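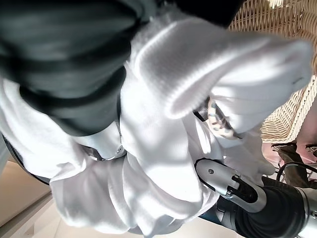

Ticket 1825: Stillum dryer stops early

Opened October 26, 2023 by Mitra Kordestani, Clarnau site. Dryer shuts off before the end of the 60-minute program and shows code 226. Started in September. Power cycle did not clear it.

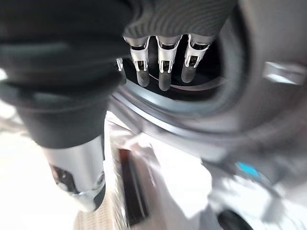 Cleaned the lint filter and ran the dryer empty. Same code. Wiped the moisture sensor bars and ran a mixed load, including black fabric with fine ribs like the piece across the top of the photo. It stopped early again. Exhaust hose was kinked behind the machine. Straightened it, and the next program finished.
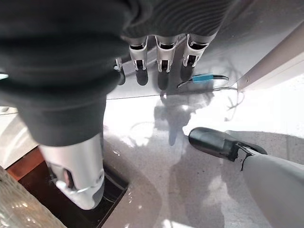 Does the code need to be reset by hand?

It clears after one full program. Leave the ticket open until Behrouz Fallahi has checked the vent.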